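How to Oil a Wooden Tabletop So It Stays Nice

by Faith Were
February 21, 2024

I love oiling wood. I really do! It's the one bit of home upkeep where you get the payoff right away, with the grain waking up under the rag as you go. If you have a table or counter that has gone dull and thirsty looking, set aside an afternoon and come along.

This guide is for bare or previously oiled wood. If your top has a hard clear finish on it (varnish, polyurethane, that sort of thing), oil will just sit there and get sticky. Not sure which you have? Put a few drops of water on it. If they soak in and leave a dark spot, you're good to oil. If they stay beaded up, go read my page on cleaning sealed tops.

What you'll need

Food-safe mineral oil, or a blend with beeswax in it
Lint-free cotton rags (old T-shirts are perfect)
Sandpaper, 180 and 220 grit
Dish soap and a soft sponge
A metal can with a lid, filled with water, for used rags

Step 1. Clear everything off

Yes, everything, even the little stand in the corner that never moves. I used to work my way around mine and ended up with a pale square that took two more rounds of oil to blend in.

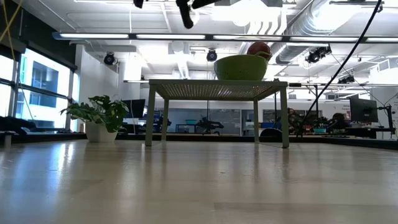
Once the top is clear, wash it with warm water and a drop of dish soap. Wring the sponge out hard. Wipe with the grain, then go over it again with plain water and dry it with a towel. Now leave it overnight. I know, I want to get going too, but oil won't go into damp wood properly and you'll be annoyed with yourself later.

Step 2. Sand lightly

Start with 180 if there are rings or scratches, otherwise go straight to 220. Always with the grain, and keep the pressure light and even. On a top made of glued strips, check each one, as the grain can shift from strip to strip. When it feels silky all over, vacuum up the dust and wipe with a barely damp cloth. 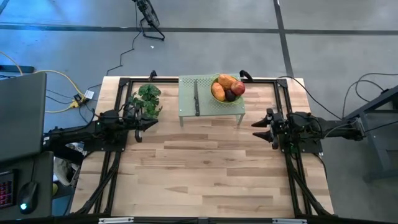 Butcher-block strips in cream, honey and light brown.

Step 3. Put on the first coat

My favorite part! Pour a puddle the size of a pancake in the middle and push it outward with a folded rag. You want the whole surface wet but not swimming. Do the edges and any end grain twice, as they drink up far more than the flat. Wait 25 minutes and wipe off whatever is left.

My neighbor Aranka Vida swears by warming the bottle in a bowl of hot tap water first, and I've come around to it. The oil spreads more easily and I seem to use less.

Step 4. Repeat

A dry top can take up to 4 coats. Leave it overnight between them. You'll know it's had enough when the oil is still sitting there at wiping time and the color looks the same from end to end.

Step 5. Buff it

Grab a clean, dry rag and rub in small circles until your hand glides. If you're using a beeswax blend, this is where the soft sheen comes up, and it's gorgeous. Keep going past the point where your arm says stop.

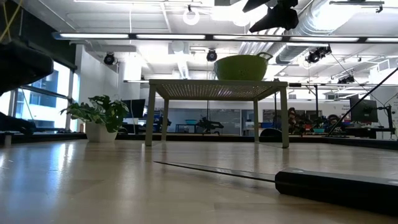 Looking after it from here

Give it a full day before you put anything back. After that, wipe up spills when you see them, use a board for chopping, and put something under hot pans. I do a fresh coat every September and a quick touch-up whenever a patch starts looking chalky.

A word on rags

Plain mineral oil is pretty tame, but linseed, tung and a lot of the "natural" blends can heat up on their own in a wadded rag and catch fire. Drop used rags in the water-filled can, put the lid on, and check with your local waste service for how to get rid of them.

Next up: getting candle wax out of open grain.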